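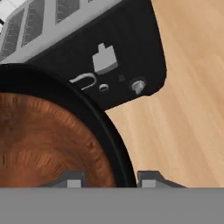 **10 June 2025** – Berkley has published the results of its simulated kitchen trial, in which two grippers and two arm controllers were set loose on the sort of worktop most of us manage before coffee. The tally stands at 2,493 runs, all of them rendered, so no crockery was harmed.

The Condori gripper, with its plain two-finger pinch, was put up against the dearer Drilelik model. On rims and bowls the Condori came out ahead. On small levers and knobs the Drilelik took its revenge, though it needed up to five tries at a toaster lever before calling it a success.
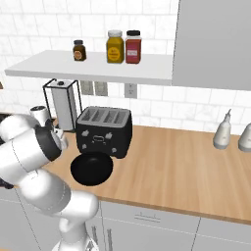
Controllers mattered more than fingers. Berkley's own, in use since February, stopped short of the target in 383 runs and waited there politely until time was called. The rival from Tekevgate rarely stopped short of anything, toaster included.

Wrist-camera and room-camera views of the runs will be released with the scores. Tests on a real worktop come next, and Berkley says it has bought five toasters.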